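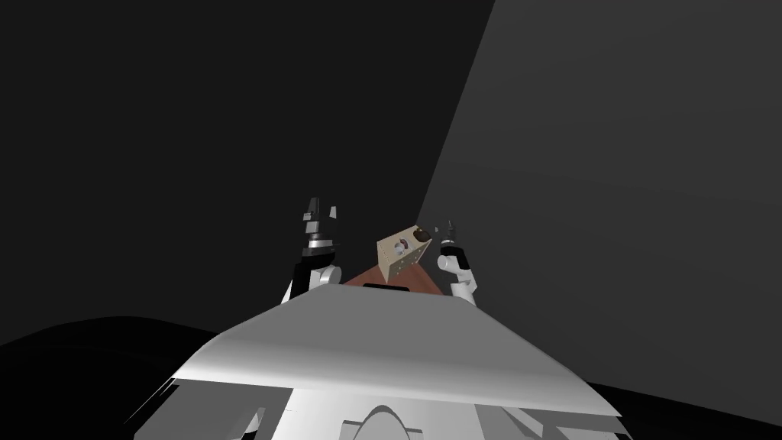

Slide 1: What we built and who did it

Good afternoon. I'm Darlene Fraser, and I'm giving this talk for the Goltdale robotics club. Wing-yan Tsang and Pin-yu Hsu did most of the control code. So-ying Lau built the simulated world. Questions at the end, please, unless you can't hear me.

The slide is our simulator. Point out the two arms, the open gripper on the left, and the tan block between them. Say that the task is a handover: one arm picks up the block, the other arm takes it. The project name is Nomlow. It doesn't stand for anything.

Slide 2: Why we worked in simulation

We meet on Wednesday after school for 90 minutes. Setting up takes a good part of that. In the simulator a trial resets with one key, and two people can work on two laptops at the same time.

Mention the cost too. We had money for a sensor kit or for entry fees and travel, and we picked the competition.

Slide 3: The rules

Keep this short. The block starts on the table. It has to end up held by the other arm, off the table, inside 45 seconds. No resets during a run. A dropped block scores zero for that run, even if the arm picks it up again.

(If someone asks: yes, the team chooses which arm starts.)

Slide 4: First version

Pin-yu wrote the first version as a fixed list of poses. Go to this pose, close, go to the next pose, open. It was fine as long as the block started in the same spot. When So-ying turned on random starting positions, most runs failed.

Show the plot. Left bar is fixed start, right bar is random start. Pause here so people can read it.

Slide 5: Second version

Wing-yan changed the code so the receiving arm moves to where the block is now, and checks again before it closes. The giving arm holds still until the other gripper reports contact. This is slower. We went over the time limit a lot in the first few weeks.

Slide 6: Results

We ran 162 trials with the second version before the competition. The last 52 used random starts and the full rules, and those are the ones we count in the table. Read the table row by row. Don't read the decimals.

Most common failure: the block turns in the first gripper while it is being lifted, and the second gripper comes in at the wrong angle. Second most common: running out of time.

Slide 7: What went wrong in the code

Two things to own up to. We had the friction setting too high until January, so our early numbers looked better than they should have. Those numbers are not in the table. We also lost a week of logs by saving over the same file. File names now have the run number in them.

Slide 8: Next year

Try a softer grip. Try a taller block. Get the younger members writing code earlier in the fall.

Thank Fereshteh Akbari, our advisor, for the room and for reading our report twice. Leave the link to the report on the screen during questions. Pin-yu takes questions on timing, So-ying takes anything on physics settings.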